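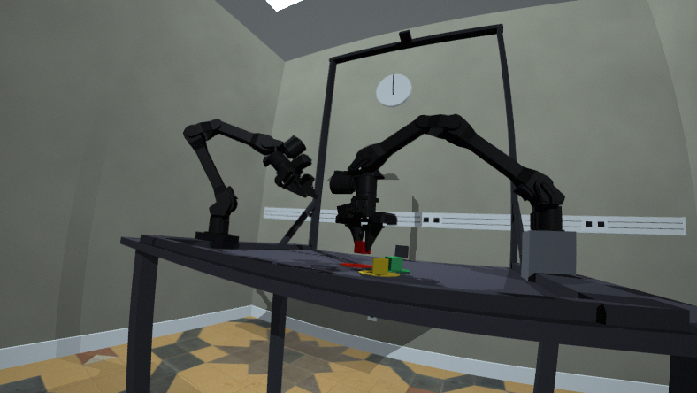 I want to stick up for the long shared table at the public library, because mine is about to lose its last one. The plan at the Brorkirau branch is to swap it for single pods, the kind with high gray sides and a little lamp, and everybody I talk to seems to think this is a treat. I don't. A big table has a middle, and the middle is where the good stuff ends up. Look at the dark one at the top of this page, with two black arms reaching in from opposite ends and the little colored blocks sitting in between. My kids' homework used to go exactly like that, one at each end and the crayons and the snacks (sorry, librarians) in the no man's land they both had to lean into. You can't lean into the middle of a pod. There's just a wall and your own elbows.

I should say I'm not a natural table person. I'm shy, I hum when I read, and I once moved seats because a man was peeling a tangerine too slowly. So I get the appeal of the pod, I really do! If you'd asked me in my twenties I would have picked the one in the corner and brought a blanket.

What changed my mind was the winter our heating went out. I spent almost 30 afternoons at that table with my laptop and a stack of invoices, and I got to know people in that sideways manner where you never get introduced. There was a woman doing Selvanayagam's chemistry workbook, the fat green one, who would sigh and turn it around to whoever was across from her. Usually it was a retired guy with a newspaper. He didn't know any chemistry at all, but he'd ask her what the question wanted, and she'd start explaining it to him and get halfway through and go "oh," and turn the book back around. I must have watched that happen every single day in November. Try doing that over a partition.

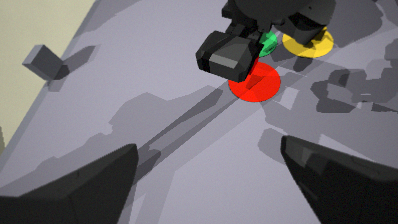 The argument for the pods is that people asked for them. The branch did a survey, 1,804 replies, and "more quiet space" came out on top. Fine, but quiet space and walled-off space are different requests, and the survey only had a box for one of them. I ticked it myself! I wanted the guy on speakerphone to go outside. I did not want furniture from the Vurnora catalog that makes the reading room look like a bank of ticket machines.

My friend Houda Kettani thinks I'm being sentimental, and we've gone back and forth on this over a lot of coffee. Her point is that a shared table only works for people who feel entitled to sit at it. If you're sixteen and new in town, or you smell a bit like the bus, a table full of regulars looks like somebody's dining room, and a pod doesn't care who you are. I think that's a strong point and I've been chewing on it for weeks. The best I can come up with is that the pods come with their own manners too. You have to book them on the Wolluneo app, for a start, and the app wants a card number and a phone that isn't eight years old like mine. At the table you pulled out a chair.

There's also the plain matter of room. The table seats 11 if nobody spreads out, and the same patch of carpet will take six pods. So we're paying to fit fewer people in, and each of them gets a lamp.

I'd be happy with a compromise, and I said so in my letter. Put 2 pods by the window for the exam crowd and the people on video calls, and leave the table where it is, scratches and wobbly leg included. I got a nice reply thanking me for my feedback. The comment sheet is still out on the front desk, next to the lost gloves, and they take it in at closing time, so if you're going by in the next few weeks, please write something on it, even if you're on Houda's side.

Last updated: November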